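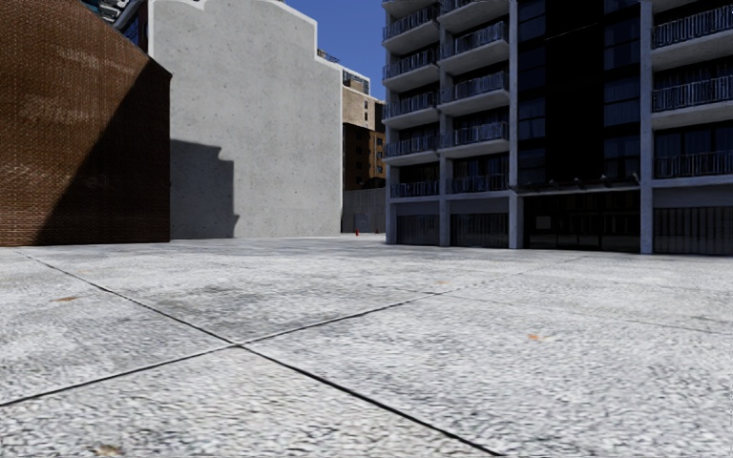
Paving between buildings, joints visible in the slab surface.

Manuals > Gedemel Outdoor Cleaning > Gedemel 400 Surface Washer > Section 4: First set-up and first wash

4. First set-up and first wash

Read section 2 (safety) first. Applies to the Gedemel 400 and the 400 Long Hose. Older units with the gray collar, see the August supplement, the hose coupling is different.

Before you start
Unpack everything. You should have: pump unit, rotary head, lance, hose, two filter cups, drip tray, small bag with O-rings. O-rings are easy to throw out with the packaging. Check the bag again.

You also need a garden tap, a supply hose and a grounded outlet. No extension reels. If you must use an extension cord, use an outdoor-rated heavy one and unroll it all the way.

4.1 Connecting the water

1. Stand the pump unit on flat ground, wheels locked.
2. Push a filter cup into the inlet. Mesh faces out.
3. Fit an O-ring to the inlet collar. Wet it first.
4. Screw on the supply hose. Hand tight only, no pliers.
5. Open the tap fully. Half open is the number one cause of pulsing.
6. Look for drips at the collar. A drip means the O-ring is pinched. Close tap, take off, start again from step 3.

CAUTION: Never run the pump dry. Seals burn out in under a minute and this is not covered.

Note: supply water must be cold. Nothing from a boiler or solar tank.

4.2 Bleeding the air

1. Power off. Pressure hose connected, no lance, no head.
2. Open the tap and hold the trigger until the water comes in a steady stream, no spitting.
3. Release trigger. Lock it.
4. Now fit the lance or the rotary head. Push, quarter turn, click. No click, no go.

Do this every time the machine has been stored, and after every filter change.

4.3 Setting the pressure

The dial is on the back, under the flap. Four positions, turn until it seats. Dont leave it between two positions.

Position 1: painted wood, soft stone, anything you are unsure of. 400 psi.
Position 2: brick paths, sealed surfaces.
Position 3: cured concrete, exposed aggregate.
Position 4: 2,000 psi, bare dense concrete only. Lance only, never with the rotary head.

Always do a test patch. Somewhere out of sight, behind a bin or a planter. Let it dry completely and look again before doing the rest, since damage hides when wet.

CAUTION: Exposed aggregate can lose stones if the binder is weak. If grit comes up in the test patch, drop to position 1 or stop.

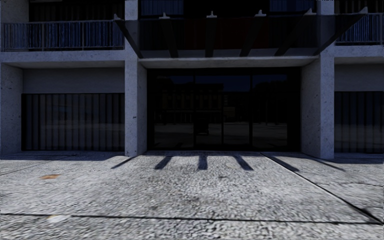 Fig. 4b. Exposed-aggregate paving in front of a glazed entrance.

4.4 Working near doors and glass

1. Close everything. Doors, vents, letter slots.
2. Lay a rolled towel along the threshold on the outside.
3. Keep the lance at least 72 inches from glass and door seals. The rotary head can go closer, its skirt holds the spray in.
4. Always work away from the building. Push the dirty water toward the drain or the low side.
5. Rinse glass with the garden hose afterwards, not the lance. Grit scratches.

Note: keep people off the wet area until it's rinsed and drained. Put a sign out if it is a shared entrance.

4.5 Joints and edges

Joints are where most people do harm. Sand-filled joints wash out fast. Flexible sealant will lift if you hit it straight down the line.

1. Sweep first. Dry leaves clog the head.
2. Cross joints at an angle, dont follow them.
3. Keep moving. One slow pass is worse then two quick ones.
4. Overlap each pass by a third of the head width.
5. Check the joints once dry. Top up sand where it's low. Use kiln-dried.
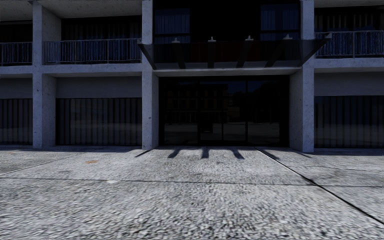 Large forecourts: split the job into strips and finish one strip before starting the next. Begin at the high end. Let the motor rest with the trigger released for a few minutes between strips, longer in hot weather. If the thermal cut-out trips, switch off, leave it to cool with the tap open, then go again. Two trips in one session, stop for the day and check the filter.

4.6 Detergent

Use Ravden neutral cleaner or any other neutral product marked safe for pumps. No bleach. No acid brick cleaner, it eats the brass.

1. Fill the bottle to the line.
2. Clip under the lance. Position 1 only.
3. Apply from the bottom up, rinse from the top down.
4. Run clear water through for a minute when finished.

4.7 Shutting down

1. Power off, unplug.
2. Close tap. Squeeze trigger until pressure is gone.
3. Disconnect hoses, tip the unit to drain it.
4. Rinse the filter cup. Replace after 100 hours.
5. Store above freezing. If you can't, see 7.2 for antifreeze.

Gedemel Outdoor Cleaning | Customer help desk, 8 am to 5 pm | © Gedemel. All rights reserved. | Back to top

Related sections
Section 5: Troubleshooting, pulsing and low pressure
Section 7: Winter storage
Zindanmont hose reels: fitting to the 400
Fontes rotary heads: which ones fit
August supplement: gray collar units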